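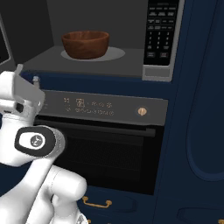
Reheating Leftovers: Your Questions

I get a lot of mail about leftovers (43 messages in February alone!), so I've put the ones that keep coming up on one page.

Why is my rice always hard the next day?
It dries out in the fridge. I sprinkle a spoonful of water over it, cover it and give it a minute at a time, stirring in between. My friend Skye Nisbet lays a damp paper towel on top and swears by it.

Can I put a wooden bowl in the microwave?
I wouldn't. Wood can dry out and crack, and some glues and finishes don't like the heat at all. Move the food to a glass or plain ceramic dish marked microwave safe, then tip it back if you want it to look nice on the table.

What about pizza?
Skillet, every time! Medium heat, lid on, until the cheese goes soft again. If I'm feeding a crowd I use the oven at 400 degrees and start checking early.

How do I know it's hot enough?
Stir it and poke a thermometer in the middle. You want 165 degrees, and soups and gravies should come to a boil.

Do you answer every email?
I try, but I'm slow, and Jaqueline Orozco helps me when things pile up. Give us 10 days before you write again, and please put the name of the dish in the subject line.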